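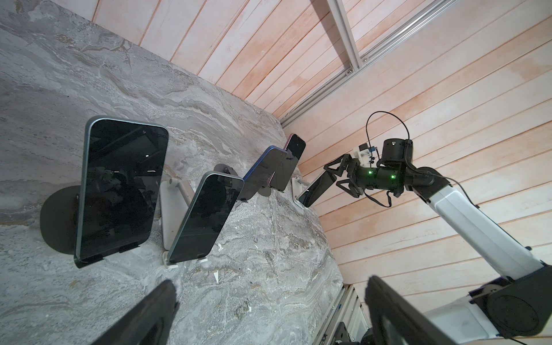 **Soportes para varios móviles en la misma mesa: ¿cuáles usáis?**

**marisma_20** · 2022-10-02

Buenas! Llevo desde julio montando un rincón para tener los móviles de pie, con la pantalla a la vista, y ya me he gastado 155 euros entre soportes y tonterías. Tengo de dos tipos: los de disco negro redondo y los blancos articulados. Los blancos (unos Womeck) me encantan porque los pongo al ángulo que quiero, pero los negros se ven más limpios sobre la encimera de mármol gris. ¿Mezclo o unifico?

**torcuato_p**

Unifica, por favor. Yo tuve mezcla y cada pantalla acababa a una altura distinta, un desastre para la vista.

**Nieves1812**

Pues yo no estoy de acuerdo, qué queréis que os diga. Un móvil grande pide un soporte y uno pequeño pide otro. Con los Ritchie de disco, el grande se me iba hacia atrás cada dos por tres.

**marisma_20**

Gracias a los dos! De momento los voy a dejar en arco, al fondo, y me queda libre la parte de delante. Lo que sí me ha cambiado la vida es colgar cosas: una cesta negra de rejilla en la barra de atrás, con bridas blancas, y un organizador blanco de alambre en la pared de la izquierda. Ese sigue vacío, se admiten ideas – cables no, que se salen por los huecos (ya lo probé en casa de mi hermana).
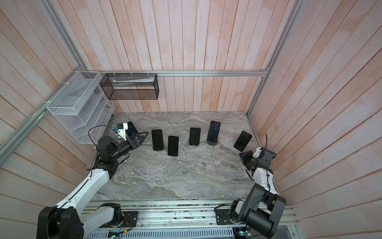 Indira Ramasamy: las bridas aguantan más de lo que parece, pero yo pondría ganchos. Cada vez que quieras mover la cesta te va a tocar cortar y volver a empezar, y eso cansa muchísimo.

**torcuato_p**

Ganchos no! Bailan. Una bolsa de bridas cuesta 6 euros y tienes para años. Y en el organizador metería gamuzas y fundas.

**Nieves1812**

En eso sí te doy la razón, mira. Y marisma, si al final unificas, los Nernutitz con base ancha pesan bastante y no se mueven. Me costaron más de 20 euros cada uno, eso sí.

**marisma_20**

Uf, más de 20 por soporte... me lo pienso. Lo de las gamuzas me lo apunto – mañana busco a ver dónde las metí.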